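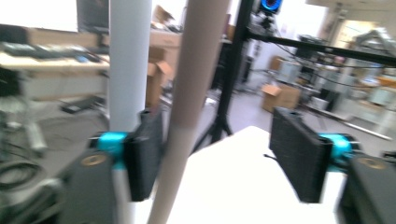

Hand-held gripper with a long cardboard tube, Holeddale workroom

Tube Handling Operators, Hand-Held Gripper Work (nine openings)
Inbridge, Holeddale site
Full time, day shift
Pay: $23 per hour
Apply by 10/06/2023

About the job

Inbridge packs and ships posters, maps, fabric and flooring samples for other companies. Most of it goes out in cardboard tubes. Until this June every tube at Holeddale was picked, turned, filled, capped and stacked by hand. Part of that work is now moving to robot arms on Line B, and we are hiring nine operators to help teach the arms how it is done.

You will do the same handling tasks our packers do, but with a gripper held in your hand in place of your bare fingers. The gripper records how you move. The recordings go to our automation team, who use them to train the arms. The project is called Zerwood, and you will hear that name a lot in the building.

These are regular jobs with benefits. They are open to current Inbridge packers and to people from outside the company. Current packers who apply keep their seniority and their vacation balance.

What you will do

Pick up, stand, turn and set down cardboard tubes of different lengths with one gripper or two.
Repeat a task many times from different starting positions, as the task sheet asks.
Mark a recording as good or bad when you finish it. A dropped tube is marked and kept.
Move stands, boxes and tables between sessions so the arms do not learn only one layout.
Watch the arm try a task and write down what it did wrong in plain words.
Spend one shift in every five on the packing line, so that you stay current on how the work is done there.
Coil cables and clear the floor at the end of the shift.

A full shift on the packing line is 1,378 tubes. A full shift on Zerwood is 400 recordings. The second number is smaller but the work needs closer attention, and you will be on your feet for both.

The gripper

You open and close two finger pads with your hand. Most people need a few days before it feels normal. The usual trouble is closing too hard, which crushes the tube wall, or closing too low, which lets a long tube tip. You will get two paid weeks of practice before any of your recordings are used.

Tasks that need two people, or one person with a gripper in each hand, are taught after that.

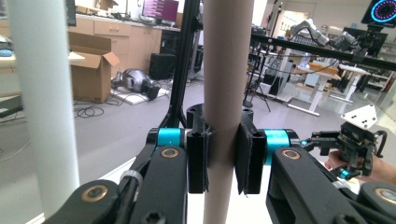 What changes for people on the line

We have been asked about this at every shift meeting, so the answers are in the ad.

No packer will be laid off as a result of Zerwood. This is written into the current agreement and runs for its full term. We can't promise anything past that term.

Some jobs will be different. The arms on Line B will take over standing and stacking the empty tubes, which is the part of the job behind most of our shoulder and wrist claims. Filling, capping, inspection and rush orders stay with people. We expect fewer packers on Line B and more on inspection, and anyone moved will be moved at the same pay or better.

Recordings made with the gripper are not used to rate your speed or to compare you with other operators. Supervisors do not have access to them. Sound is not recorded. Your hands and arms may show up in the recordings, and so may the room behind you, and you will be asked to sign a form that says so.

What we need from you

Able to stand for most of a shift and lift 30 pounds
Steady hands and patience with repeated work
Able to read a task sheet and fill in a short written note in English
Comfortable telling us when something isn't working

Packing or warehouse experience helps. You do not need any background in robots, computers or engineering. We will consider people returning from a wrist or shoulder injury, with a doctor's note on what they can lift. Ask us about a lighter gripper schedule.

Left-handed applicants are welcome. The gripper works in either hand.

How to apply

Current employees: sign the Zerwood sheet at the shift office and tell your supervisor. You do not need your supervisor's approval to apply.

Everyone else: fill out the one-page form at the Holeddale front desk or ask the desk to mail you one. A résumé is optional. List your last two jobs and a phone number where we can reach you in the daytime.

Applicants we call back will be invited to a two-hour trial with the gripper. The trial is paid at the full hourly rate, whether or not you are hired. Wear closed shoes and leave rings and bracelets at home.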